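Flisham Hall – Pre-Show Safety Checklist, Stand-Up and Live Comedy
Annan Comedy Nights, touring room 2
Inspected Thursday, October 2, 2025. Doors 7 p.m.

Marks used: OK, FIX (before doors), NOTE (for the next visit), N/A.

1. Stage and steps

1.1 Stage decks locked and level – OK
1.2 White edge tape on front lip – FIX
Comment: Tape has lifted at the stage left corner. Comics work close to the lip here and can't see it under the front wash. Retape the full width, don't patch.
1.3 Treads and handrail, upstage steps – OK
1.4 Stool rated and stable – OK
Comment: Replaced after the May visit. The old one has gone from the wings.
1.5 Mic stand base tight – OK
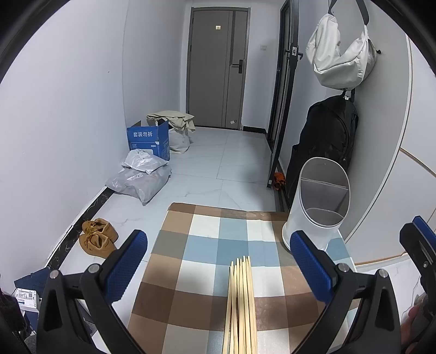 1.6 Mic cable taped from stand to stage box – NOTE
Comment: Taped, but the run crosses the entrance path. Next time bring it in from the opposite side. The host goes on and off between every act and crosses it more than anyone.

2. Lighting and rigging

2.1 Safety bonds on all overhead fixtures – OK
2.2 Bar load within posted limit – OK
2.3 Follow spot stand sandbagged – FIX
Comment: One bag on, two required. Spare is in the Trillel road case.
2.4 Haze or strobe in use – N/A
2.5 House lights return from the control desk – OK
Comment: Tested twice. Slow to come up, but they come up.

3. Power and sound

3.1 Test tags current on all leads – FIX
Comment: One four-way board behind the monitor is out of date. Pulled from use. Don't put it back because the colour looks right – read the tag.
3.2 Safety switch tested – OK
3.3 Distro clear of drinks and coats – OK
3.4 Speaker stands pinned, legs fully spread – OK

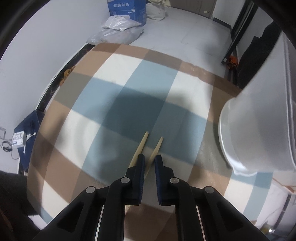
3.5 Level check at front row – OK
Comment: Walk-on music was too loud at the tables nearest the left speaker. Turned down and marked on the desk.

4. Audience area

4.1 Centre aisle clear width, 900 mm minimum – FIX
Comment: Second row of tables has crept forward. Move them back and re-measure with chairs pulled out, as people will be sitting in them.
4.2 Exit signs lit – OK
4.3 Exit doors open freely from inside – OK
4.4 Wheelchair spaces on the plan and on the floor – OK
4.5 Extinguishers in place and in date – OK
4.6 Latecomer seating held near rear doors – NOTE
Comment: The Pluder bookings put latecomers down the front so the host can have a go at them. Fine for the act, but they shouldn't be crossing a dark aisle. Usher with a torch, please.

Items marked FIX to be signed off by the stage manager before doors. Keep the signed copy in the show folder with the seating plan.
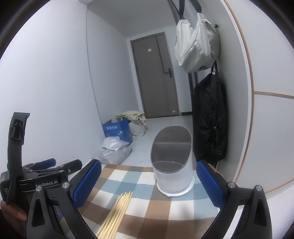
Annan Comedy Nights Production Desk

5. Backstage

5.1 Green room exit unobstructed – OK
5.2 First aid kit sealed – OK
5.3 Blue light working in the wings – NOTE
Comment: Works, but flickers. Bring a spare lamp.
5.4 Running order posted with emergency contact – OK

Next inspection is due before the next Flisham date.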